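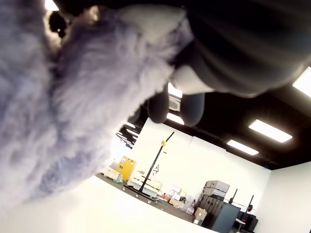
Print this thread | E-mail to a friend

Dog won't touch dental chews

flevness_mom
08/05/2018
Buckley is 8 and has decided dental chews are an insult. He carries each one to the hall and leaves it in my shoe. Vet wants something done about the tartar before November. Ideas?

Callico
Brush his teeth. Chews are candy with a better publicist.

porness_pete
Disagree. My beagle had one a day for six years and her last checkup was fine. Try snapping it in half and rubbing it with a bit of chicken.

Callico
One beagle. Well, that settles it.

flevness_mom
Tried the chicken. He licked off the chicken. Shoe again.

Caoimhe Gilmartin
Start with a finger brush and dog toothpaste, front teeth only, a few seconds a night. Mine took six weeks to stop looking betrayed – don't rush it. And no people toothpaste, the sweetener in some of it is poison to dogs.

porness_pete
I still say half a chew after dinner, when he's sleepy.

flevness_mom
Ordered the poultry flavor paste. It smells like a gas station. He loves it, and he still won't open his mouth.

Print this thread | E-mail to a friend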